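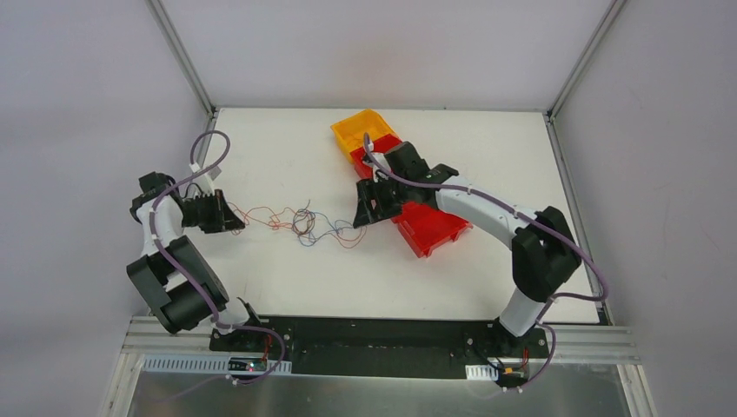
Untangling Wire: Report on the Clengate Unit
Sumeya Teshome

Our group chose tangled wire as a topic, and by the second session we had begun to resemble it. The task was thin insulated wire, mixed colors, in a bundle on a white tabletop. The goal was separate strands, sorted into bins by color.

Pulling hard was everyone's first plan. It makes one excellent knot.
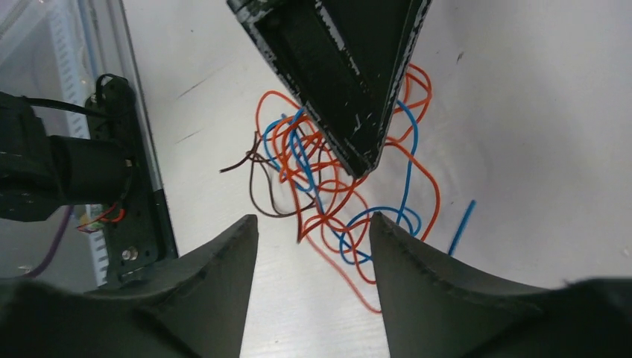 Method 2 was slower. Open the biggest loops first, leave the loose ends alone, and work from the middle outward. Blue weaves through everything, so we learned to follow one strand by eye before touching it. Our time limit was 8 minutes per bundle, a figure set by someone who had never tried it.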